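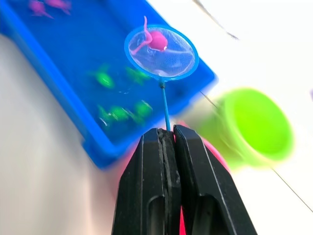
A pink sea creature in a toy net, blue tray behind it.

Every few years someone decides that small children need a better kind of play, and every few years the better kind of play comes in a box. The current box holds a tray, a net on a stick and a set of rubber sea animals. Prakside sells one, Bimel sells one with more animals in it, and both will tell you on the side panel that your child is building fine motor control, early science and emotional calm.

I have doubts about most of that. I have none about the net.

Take the calm first. I have run the fishing game at our Saturday playgroup since June, and I would not call it calm. Two children want the octopus. There is always an octopus, or a squid, or something pink that could be either, and it is always the one they want, for the obvious reason that the tentacles hang over the rim. A plain rubber fish drops into the mesh and lies there. A thing with long floppy arms has to be worked at – you get the head in and an arm stays out, and then a four-year-old has to decide whether that counts as caught.

That decision is the best part of the game, and it isn't mentioned anywhere on the Bimel box.

Then the science. The Lirar set comes with 36 cards, one for each animal you could match to a toy, although there are only seven toys. I put the cards out for a month. The children used them as plates. Maybe a more patient adult would have gotten a lesson on marine life out of it, but I suspect the cards are there for the adult in the store, who feels silly paying for a tray and a stick.

And people do pay. The deluxe version on the Sales Street toy shop's top shelf is 80 dollars. It has a stand and a lid and a printed guide with 200 activities, which is a strange number of things to do with a net. I read the guide. A good many of them are the same activity with a different animal.

My own view is that the handle matters more than anything in the guide. A thin one makes a child pinch, and when the net is loaded the far end wants to tip. Thick foam grips, the kind sold as easier for little hands, take that problem away, and with it most of what the fine motor people say they are after. I would buy the skinny plastic kind and expect to replace it.

As for the tray, any tray will do if the sides are high enough. Put a towel under it. Leave the guide in the box, and let them argue over the arm that's hanging out.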